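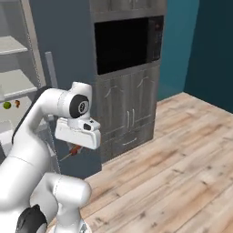
Re: Can they do the kitchen yet?

Filed under: Home automation > List archive > July

Yasaman Ahmadpour wrote:
> We have been asked whether Karkmont should put money into a kitchen
> helper for the supported flats at Zurkthorpe. The salesman says the
> arm can already put shopping away, load a microwave and tidy a
> shelf. He has sent me a lot of simulated runs and a success figure
> I don't know how to read. Has anyone on the list had one working in
> a real kitchen? I need something to tell the board before the end
> of the month.

Yasaman,

Short answer: no, not for the flats, and not this year.

Longer answer. I spent the spring on the Tolamus trials, mostly in simulation, with a small test kitchen at the end. The simulated kitchen is the sort you will have been sent: white arm, grey cabinet with a microwave set into it, open shelves to one side with a few small things on them, plank floor. We gave it 745 runs of one job, which was to take a named item off the lower shelf and put it down on a worktop. It managed most of them. Round things about the size of a lime were fine. Anything long and thin was much worse, as it tended to grip near one end and the thing swung round.

Then we moved to the test kitchen and did 200 runs of the same job. It finished 37 without help. Some of that was our fault – the lighting was poor in the first week and we had to redo the camera set-up. I would not expect a good installer to get the same number, but I would not expect them to get the simulated one either.

The microwave is a separate matter. Ours had a door you pull, and the arm could open it if it started square on. Closing it was easier. Putting a bowl of soup in without spilling was beyond it, and we gave up after two afternoons. Cupboards with a pair of bar handles close together were also awkward, because it would sometimes get its fingers behind both.

What I would ask the salesman:

- Were the success figures from simulation, a lab or someone's home?
- How many different kitchens?
- Who put things back between runs, and does that person come with it?
- How long does one item take? Ours took 2 minutes on a good day.

Queiroz are further on with shop-floor work. Same part, same tray, same height all shift, and there I would say yes, it can do the job. A tenant's kitchen changes every time somebody makes a sandwich.

If the board wants to spend something, a few lower shelves and drawers on decent runners would help the tenants now. I can send you our run sheets if you want them – they are not tidy.

Ornella Guerra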